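Ticket 715 – Budget planning, hand-held grippers + bed-making task
Status: open, waiting on quote
Opened: Jun 15, 2018
Category: purchasing / equipment planning
Vendor(s): Prendison (grippers), Wevetti (batteries, chargers), Dramora (fingers, spare parts)

Problem
Need a number for next round of hand-held grippers and everything that goes with them. Last request got bounced by purchasing – "insufficient detail on consumables". Fair enough, it was one line. Trying again.

Log

Entry 1
Pulled the old order from Prendison. Price per gripper 279, that was without mount and without the case. They have since split the kit up so mount is its own line now. Asked for a quote on 3 units, mount included. No reply yet.

Entry 2
Checked if we can reuse the old fingers on the new body. Prendison says yes if the pivot screws are the newer type. Ours are mixed, two orders, two types. Somebody needs to open one up and look before we buy spares. Do NOT order spare fingers untill this is done. Dramora sells a compatible set but their lead time is bad, last time we were told October and that was the optimistic version.

Entry 3
Purchasing wants to know why soft goods are in the equipment budget at all. Answer: cloth handling is the work. Sheets, blankets, towels, all of it gets pulled and folded and dropped over and over and it wears out like anything else. Attaching two from the bed station.
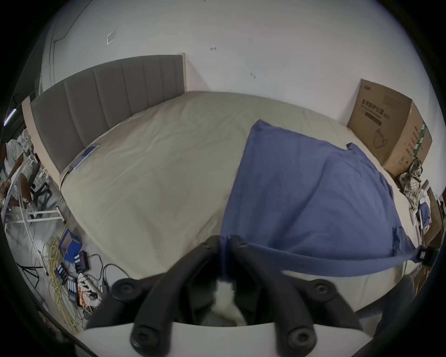
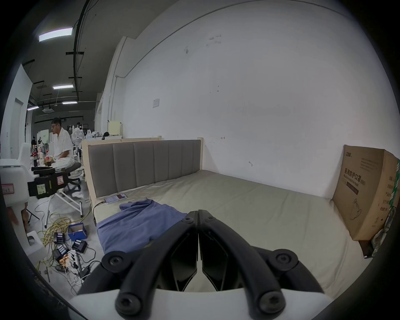

Bed station, gripper with the blue cloth on the mattress.

Entry 4
Bed itself stays. Not asking for a new one. Mattress fine, frame fine. What I am asking for on that station:
– fitted sheets, plain, light color, same size as now
– blankets in a solid color. Patterned ones were a pain to label, please no more patterned
– second bed size at some point, next budget not this one

Put down 20 pieces total for soft goods. Purchasing can split that however they like as long as blankets are at least half.

Entry 5
Batteries. This is the real issue and it should have been its own ticket. We run out mid-session. Charging is done on the floor, from power strips, with extension cords going everywhere. Works but it's slow and someone is going to trip. Two options:

Option A – more cells, same chargers. Cheap. Doesnt fix the floor.
Option B – wall-mounted charging shelf from Wevetti, plus cells. Costs more, needs an outlet moved, so facilities gets involved and that's another form.

I would go B. If B is too much this year then A plus cable covers, and write down somewhere that we picked A on cost so we don't have this talk again.

Entry 6
Reply from Wevetti. Shelf is available, mounting hardware not included (of course). They asked what the wall is made of. I don't know. Sent the question to facilities.

Entry 7
Prendison quote came in, but for the wrong model. They quoted the wired version. Sent it back. Also asked them to list the mount seperately from the body so purchasing can see it, and to state warranty on the pivot joints in writing. Had one loosen after heavy use and the answer on the phone was vague.

Entry 8
Training cost – forgot this completely. Brzozowska does the half-day setup session, calibration and how to hold the thing without wrecking your wrist. New people need it. Old people could skip but probably shouldn't. Asked for a price per session, not per head. If they only do per head we send fewer people and pass it on ourselves.

Entry 9
Facilities came back: wall is fine for a shelf, but they want the weight fully loaded. Forwarded to Wevetti.

Entry 10
Opened one gripper from each order. Older order has the old screws, newer one is good. So spare fingers only for the newer batch, the older ones get used until they quit and then replaced whole. Updated the request, took Dramora down to one set. Cheaper than I thought this line would be.

Still missing before this can go up
– corrected Prendison quote
– loaded weight from Wevetti
– Brzozowska session price
– cost code for soft goods, purchasing to tell me which

Question for purchasing: can the soft goods go through now on their own? No vendor quote needed, it is all catalog stuff, and we are short on sheets already. Rest can wait for the quotes.

Leaving open. Will update when Prendison answers, chasing them again tomorrow.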